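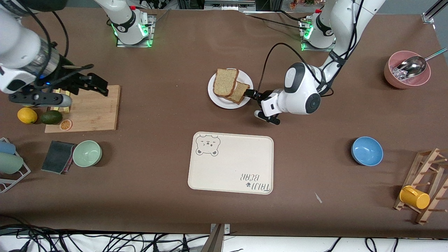

Lunch table, layout two
02/08/2019

Bread on the round white plate, one slice over the other. Nathalie Desmet wants the slices left overlapping. I still think it makes the top one look like the only one, and I'll say so again when she's back from Onville.

Cutting board on the left with the lemon, avocado and orange slice. The lemon is off the board. Sơn Khổng says fruit stays put if the board is level. I doubt it. Check the table before blaming the fruit.

The bear tray (TAIJI BEAR, winking) has the middle to itself. Too much room for a tray with no food on it, if you ask me. Try the bread there next time and put the plate away.

Sponge is leaning by the mint bowl. Not convinced it belongs next to anything we mean to eat from. Move it to the far side or lose it.

Avocado: the Plestavside sheet claims 2 days from firm to ripe at room temperature. Ours have never managed that. Press test tomorrow, and write down who pressed.

Still to do: 40 g spread per slice, weighed this time. Last week's numbers look guessed to me.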